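Reading time: 2 minutes

Re: [desk-tidying] Does the order of the demos matter?

Dear all,

Thank you for the kind words about the draft, and sorry to have been slow in replying – March rather got away from me. I'll answer in the thread so that everyone can put me right where I've got it wrong.

Somtochukwu Shehu wrote:

> I've read the Skernilura note twice and I still can't tell what you
> changed between the two training runs. Was it only the order in which
> the policy saw the demonstrations, or did the second run get more of
> them? And does "success" mean every item in the organiser?

It was only the order, and I ought to have said so on the first page. Both runs had the same 1,792 demonstrations on the two-arm table. In the first run (we call it Grolix, for no good reason) they were shuffled in the ordinary way. In the second, Gurkis, the policy saw single-item episodes first and the crowded tables came in bit by bit, with the longest episodes kept until the end.

As for success, yes, we were strict. Every item had to end up in the black organiser, and one pen left lying on the wood meant a fail. Out of 183 test episodes we threw out three where an arm had stopped on a joint limit before starting, and that leaves the 180 in the table. I do wonder whether we should have counted those three as fails, and I'd be glad of opinions.

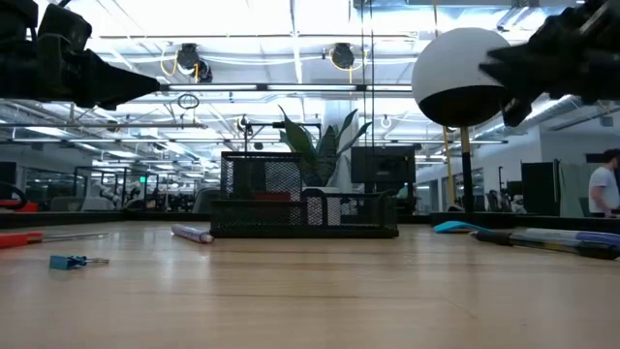
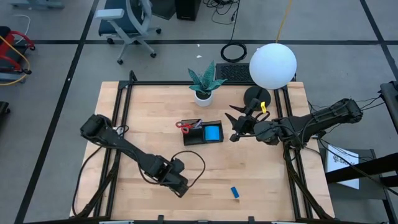

The two-arm table and black desk organiser, in both views.

The gain from ordering was clear on pens and markers and very small on blocky things, which I hadn't expected at all. My guess is that thin items need the gripper to come in at a particular angle, and the early single-item episodes give it a quiet chance to learn that. The Leung baseline shows the same leaning, though we only had time to train it with 10 seeds and I wouldn't hang too much on it.

I'll rewrite section two this week and send round the split files with it. If anyone has tried ordering by episode length alone, do please write, even if it came to nothing – I'd love to compare.

With warm wishes to you all, and thanks again for reading so carefully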